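Visit report: teleoperation lab, Cuvcombe
Visited 8/10/22

Purpose

To see how the Cuvcombe lab records demonstrations for its arm, and to decide whether the method suits the returns desk at our Drorside site. Yamila Navarrete showed us round. She runs the recording side and had set aside the morning for questions.

Teaching by hand

The first bay is used for hand guiding. The operator takes hold of the arm behind the wrist, the motors are set to carry only its own weight, and the joint angles are logged while the arm is pushed through the task. I tried it twice. Large movements are easy. Fine movements near the floor are awkward, as the operator has to bend and tends to drag the elbow along. The lab now keeps this method for short moves, such as setting a start position.

Teaching by remote control

Most of the recording is done from a desk in the next room, using a hand controller and a screen. The software is called Flelari and was written in-house. It drives either the real arm or a simulated one with the same controls, and new operators start on the simulated one. Navarrete asks for 12 clean runs in simulation before anyone is given the real arm. A run is thrown out if the operator pauses too long or lets go and grips again.

There is a small delay between hand and arm. I noticed it for the first few minutes and then stopped correcting for it. Judging height above the floor was harder - the view gives little help with depth, and I closed the gripper too early more than once.

The task on the day was picking up books from a bedroom floor in simulation. Thin paperbacks are the difficult case. The set they are working towards is 300 runs, of which 53 had been accepted when we visited. Operators may choose where to grip, and the lab keeps corner grips in the set along with grips on the long edge. A book held by one corner hangs at an angle, so the run that follows has to allow for the tilt when the book is put down.

Sessions are limited to 6 runs before a break. The log stores the controller input as well as the arm's position, which Orellana (our supplier for the current desk) does not offer. 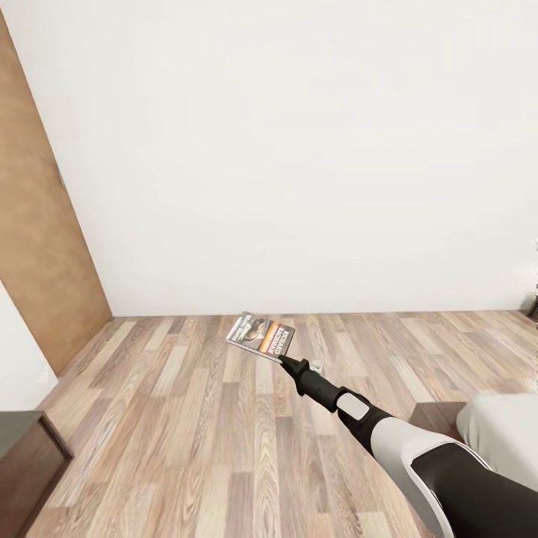 Points to follow up

Ask for a copy of the rules for rejecting a run.
Check whether Flelari can load a model of our own returns desk.
Arrange a second visit in March, with two of the Drorside operators, to compare training times on the simulated and real arms.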